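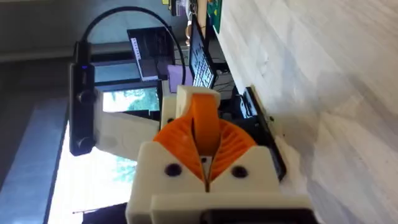
A black device with two round knobs and a small blue light.

841 shares | 6 comments

Sólveig Briem picks up on the second ring and shes already talking. The bread, again. The 6 loaves that went flat on Tuesday, the new flour from Keltent she doesn't trust yet.

"I told them it drinks more water," she says. "They said no, same flour, new bag. Same flour! I've had my hands in it every morning for eleven months."

Briem runs Nastilari, the bakery on the corner with the green awning. 44 seats if you count the bench. Rye, mostly. A sourdough that sells out before nine. She opened it with Pirmin Kälin, who does the ovens and the books and doesn't give interviews. He yelled something from the back while we talked. She didn't translate.

Why rye? "My grandmother. And it keeps – you can eat it on day five, toasted, with too much butter."

Money is tight. Rent went up in October, butter went up before that. She raised the big loaf by 40 cents and lost one customer, a man who wrote her a letter. "A good letter. I kept it. He came back in teh spring and bought two."

Does she sleep? "Nine to two. Then a nap, if Pirmin lets me." She hasn't had a full weekend off in nearly a year. Talks about hiring. Has talked about hiring before.

Next up is a smaller rye for people who live alone, after a lot of regulars asked for half loaves. Trouble is the crust. Small tin, too much crust, dry by evening. She's trying a lid.

"Come Saturday," she says. "Early. I'll have the ugly ones out, you can have those for a dollar." Then a timer goes off and she hangs up.

6 comments | Share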